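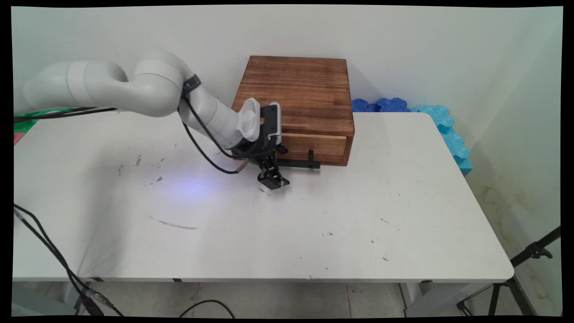
A brown wooden box near the back wall, on a white table.

Kiln-formed glass

Kiln-formed glass is sheet or crushed glass that gets its shape, texture or colour from being heated in a kiln, with no blowing and no lead strips holding the pieces together. I've been making it in a shed behind my house in Undville for a good while now, so this article leans on what I know, and I've tried to flag the bits where other makers would argue with me (there are plenty!).

Names and terms

People say "fused glass" for nearly everything, and I do it too when I'm chatting at a market stall. Strictly, fusing is only the step where separate pieces melt into one. Slumping is when a flat piece softens and sags into or over a mould, and that's how most bowls and platters get made. Casting is the thick stuff, where chunks of glass fill a mould and melt down into a solid lump. Then there's tack fusing, my favourite, where the pieces stick together but keep their edges, so you can still feel every bit under your fingers.

Glass and compatibility

All glass grows when it heats and shrinks when it cools, and different glasses do it by different amounts. Put two that don't match in one piece and it will crack, maybe in the kiln, maybe on somebody's windowsill three months later. I work almost entirely in Lumenta sheet, which comes in 57 colours at my supplier, plus a clear I buy far too much of. Some of the reds and yellows start out pale and only show their real colour after firing. I keep a row of little fired test tiles on the wall for exactly that, and I still get caught out by the oranges.

Window glass works too, and it's cheap, but keep it with pieces from the same pane. Old panes from the same house can come from different batches.

Firing

A full fuse in my kiln, a Kistus with elements in the lid, takes most of a day and all of the night. I bring it up slowly at 200 degrees an hour, hold it for a while to let the air out from between the layers, then go a bit quicker to the top. After that comes the anneal, where the glass sits at one steady temperature so the stress can ease out of it. Thick pieces need far longer than thin ones. My rule is that if I'm wondering whether it's been long enough, it hasn't.

Then you leave the lid shut. I load mine after tea and try not to look until the following evening, and I'm hopeless at it.

Surface and finishing

Glass that touches the shelf picks up its texture, so the back of a piece usually has a soft matte look and the top comes out shiny. I use shelf paper for flat work and a brushed-on wash for the moulds. Edges can be ground smooth by hand with wet diamond pads, and if they're still a bit dull I put the piece back in for a gentle fire polish.

Uses

Mostly you'll see dishes, coasters, jewellery and small wall panels. Larger architectural work exists as well. The biggest job I've had a hand in was a splashback called Skara, built up from around 2000 cut strips in greys and sea greens, fired in sections and set side by side behind a kitchen bench. I cut far too many strips and I'm still using up the leftovers in coasters.

Care

Wash by hand in warm water. Fused glass will cope with a table but please don't put it in the oven, the microwave or straight under a hot tap when it's been sitting in a cold room in July.

See also: lampworking, pâte de verre, enamelling, leadlight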